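천 한 장이 부엌을 바꾼다, 행주와 키친클로스의 세계

부엌 서랍을 열어 보면 그 집의 성격이 나온다고들 한다. 나는 그중에서도 행주가 든 칸을 제일 먼저 본다. 칼이나 냄비는 누가 추천해 줘서 사는 경우가 많지만 천은 다르다. 여행지에서 집어 온 것, 엄마가 쥐여 준 것, 이사할 때 그릇을 쌌다가 그대로 눌러앉은 것까지 죄다 섞여 있다. 그래서 재미있다!

이번 호 취재를 준비하면서 우리 집 서랍부터 비워 보았다. 키친클로스가 9장, 그중 매일 손이 가는 것은 3장뿐이었다. 나머지는 빳빳해서 물을 밀어내거나, 너무 얇아서 접시 하나 닦으면 끝이거나, 아까워서 못 쓰고 있었다. 아까워서 못 쓴 것들이 제일 예뻤다는 게 좀 슬펐다.

작은 직물 공방 드루젤(Drusel)을 꾸리는 레나 우르반치크(Lena Urbańczyk)는 바로 그 '아까운 천' 이야기가 나오자 손사래부터 쳤다.

"예쁜 걸 모셔 두면 천이 늙지도 못하고 낡기만 해요. 접힌 자리만 누렇게 되고요. 그냥 쓰세요. 토마토소스도 좀 묻히고요."

공방은 골목 안쪽 2층에 있다. 11월 오후였는데 난로 옆 빨랫줄에 시험용 천이 줄줄이 걸려 있었고, 레나는 이야기하는 내내 그중 하나를 당겨 만지작거렸다. 손으로 만져 보고 고르라는 것이 그의 첫 번째 조언이다. 새 천은 풀기가 남아 있어서 가게에서 만진 느낌이 전부가 아니다. 한 번 삶거나 뜨거운 물에 담갔다가 말리면 그제야 본래 촉감이 나온다. 리넨은 처음엔 뻣뻣하다가 빨수록 부드러워지고, 면은 처음부터 순하지만 짜임에 따라 물 먹는 힘이 많이 다르다. 와플 짜임은 올록볼록한 면이 물기를 잘 잡아 주고, 유리잔에는 보풀이 덜 나는 평직 리넨이 편하다.

무늬 이야기로 넘어가면 레나의 말이 두 배로 빨라진다. 흰 행주만 고집하는 손님이 여전히 많다고 한다. 삶아 쓰기 좋고 때가 바로 보이니 틀린 선택은 아니다. 그래도 부엌에 색이 하나쯤 있으면 설거지하러 가는 발걸음이 달라진다는 게 그의 지론이고, 나도 여기에는 두 손 들고 찬성이다. 작년 겨울 내내 우리 집 싱크대 옆을 지킨 것은 빨간 체크무늬 천이었는데, 아침마다 그걸 보면 왠지 빵을 굽고 싶어졌다. (구운 날은 며칠 안 된다.)

요즘 눈에 자주 띄는 건 과일 무늬다. 체리, 무화과, 오렌지, 그리고 단연 레몬! 레몬 무늬는 촌스러워지기도 쉽고 근사해지기도 쉬운데, 갈림길은 크기와 바탕색에 있다. 자잘한 레몬이 빽빽하게 들어차면 멀리서는 그저 노란 점으로 보인다. 큼직하게 썬 단면을 띄엄띄엄 놓으면 천을 접거나 구겨 놓아도 무늬가 살아남는다. 행주는 펼쳐 두는 시간보다 뭉쳐 있는 시간이 훨씬 긴 물건이니 이건 꽤 중요한 문제다.

바탕은 흰색보다 옅은 물빛이 좋다. 노랑과 연한 청록이 만나면 한겨울에도 창문을 연 기분이 든다. 여기에 흰 점이나 짧고 짙은 선을 살짝 흩뿌려 주면 밋밋하지 않고, 작은 얼룩도 무늬 사이로 슬쩍 숨는다.

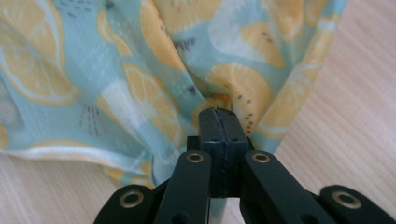 색을 골랐으면 이제 자리를 정할 차례다. 식당 주방에서 오래 일한 제니바우두 에반젤리스타(Genivaldo Evangelista)는 집 부엌에서도 천마다 담당을 정해 두라고 권한다. 그의 집에는 그릇용, 손 닦는 용, 조리대용이 따로 있고 무늬로 구분한다. 줄무늬는 그릇, 과일은 손, 민무늬는 조리대. 아이들도 이 규칙은 기가 막히게 지킨다고 한다.

"글씨로 써 붙이면 안 봐요. 그런데 '레몬에 손 닦아' 하면 바로 알아듣죠."

수량은 어느 정도가 알맞을까. 제니바우두는 6장을 말했고, 레나는 10장은 있어야 마음이 놓인다고 했다. 매일 빨래를 하는 집이라면 앞쪽, 모아서 돌리는 집이라면 뒤쪽이 맞을 것이다. 나는 그 중간쯤에서 타협하기로 했다.

관리는 생각보다 단순하다. 젖은 채로 뭉쳐 두지 않을 것. 냄새의 대부분은 여기서 시작된다. 쓰고 나면 물기를 꼭 짜서 넓게 걸고, 흰 면 행주는 과탄산소다를 푼 뜨거운 물에 담가 두면 개운해진다. 색이 있는 천은 첫 세탁만큼은 따로 하고, 햇볕보다 바람 드는 그늘에 말려야 노랑이 오래간다. 특히 노란색은 볕에 약한 염료가 있어서 창가에 내내 걸어 두면 한쪽만 허옇게 뜨기도 한다. 섬유유연제는 빼자. 향은 좋지만 물을 먹는 힘이 떨어진다.

다리미질은 의견이 갈린다. 레나는 리넨만 살짝 덜 말랐을 때 다리고, 제니바우두는 태어나서 행주를 다려 본 적이 없다며 크게 웃었다. 나는 마르기 전에 손바닥으로 쓱쓱 펴서 반으로 접는 정도다. 그래도 서랍에 세워 넣으면 제법 그럴듯하다.

닳은 천도 버리기 전에 할 일이 남아 있다. 가장자리가 해진 것은 반으로 잘라 박으면 냄비 받침 속감이 되고, 무늬가 멀쩡한 부분은 작은 주머니로 만들어 마늘이나 말린 고추를 담아 두기 좋다. 레나는 자투리를 이어 붙여 앞치마 주머니를 단다. 공방에서 입고 있던 앞치마에도 서로 다른 과일 무늬가 넷이나 붙어 있었는데, 하나는 첫 가게를 열던 해에 쓰던 행주라고 했다.

취재를 마치고 돌아온 저녁, 나는 아껴 두던 천 하나를 꺼내 뜨거운 물에 담갔다. 풀기가 빠지면서 물이 살짝 뿌예졌다. 다음 날 아침에는 그 천으로 커피잔을 닦았고, 점심에는 벌써 간장이 한 방울 튀었다.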